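From: Noémie Boyer
To: Kullar robotics club list
Date: Wed 22 January
Subject: Re: [kullar-club] Desk tasks for the March round

Sorin wrote:

> All,
>
> Viorica and I went through the rules for the Drorell student round last night. Section 4 says each team hands in 200 demonstrations over no more than two tasks, recorded with hand-held grippers, and that the judges will train on them without any cleaning by us. So whatever we send has to be right when it leaves the room.
>
> My view is that we should drop the drawer task and do two desk tasks only. The drawer takes too long to reset and half of the group haven't tried it. But I would like to hear from whoever has been recording before I tell Clilgate what we are entering.
>
> Also, who has the spare batteries?
>
> Sorin Pană

Sorin, all,

I agree about the drawer. We have 6 usable recordings of it and none of them look much like each other. I'd rather we did book-to-board and the tray task, and did them properly.

For those who haven't been in since the autumn, the small room is set up with the curved desk and we are working standing up, one person on the grippers and one on the laptop. Silviu has rewritten the start-up sheet and it is pinned by the door. Please follow it in order. If you start the recorder before the harness is done up, the first few seconds are you wriggling, and we then have to cut them, which the rules don't allow.
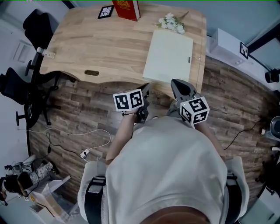 Book-to-board is the easier of the two to explain. You start a step back from the desk with both grippers open, move in, pick up the object, put it down on the board and step back again. Silviu wants the starting layout changed every five recordings, and I think he's right, as our first batch all had the same layout and the test run in December fell over as soon as Corina moved something. The red book is fine to use standing up at the far side of the desk, with the white flowers next to it. Leave the flowers there even when they aren't the thing being picked up. They give the model something to ignore, and they are light enough that you will notice if your right hand is drifting into them. When you change the layout, write the new one in the notes column before you start, not after.

A few things that came out of listening to people over the last fortnight:

Keep the marker cubes facing up. The tracking uses them to work out where each gripper is, and if you roll your wrist right over it loses the hand and the recording is no good. Corina has been tilting the whole forearm in place of the wrist and her rejection rate is the lowest in the group.

Look at the thing you are picking up. The head view follows your head, so if you glance at the laptop to see whether it is recording, that goes in as well. Ask your partner.

Don't hurry the release. Open, wait, then lift away. Viorica checked the rejected ones and most of them were people letting go while still moving.

Mind the cables when you step back.

The tray task is the one I'd like more people on. The object goes into the middle of the tray with one hand while the other steadies the rim. It needs both hands doing different jobs, and the two pads have slightly different wear, so the left one slips more than the right. I have asked Radu's shop for a new set of pads but they haven't said when. 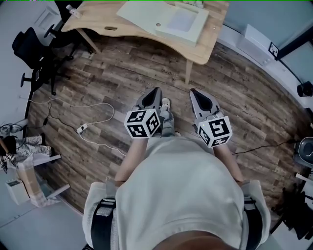
Do we have to use the same person for all the recordings of one task?

Any member on the entry form can record, and Section 4 asks for at least two people per task. The judges want to see different heights and different ways of reaching. Put your initials in the first column so that we can show it.

On numbers: we have enough on book-to-board to stop worrying about it, apart from the layouts. For the tray we need a lot more. I'd like to book the room for two evenings a week until the end of February and leave March for checking. Each session fills the disk faster than you'd think, and the external one is 500 GB and shared with the drone group, so please copy your files to the server before you go home and then delete them from the disk. Check that the copy opens first. Viorica lost an evening's work in November by doing those two things in the other order.

Sorin, I have the spare batteries. They are on charge in the cupboard under the window in the corridor, and the key is with Corina. One of them doesn't hold its charge and has tape round it, so leave that one alone until I've had a look.

Could everyone who wants a slot reply with which evenings they can't do? First-years are welcome, and if you haven't used the grippers before, come and sit by the laptop for one session and then swap over halfway through the next.

I can't do Thursdays.

Noémie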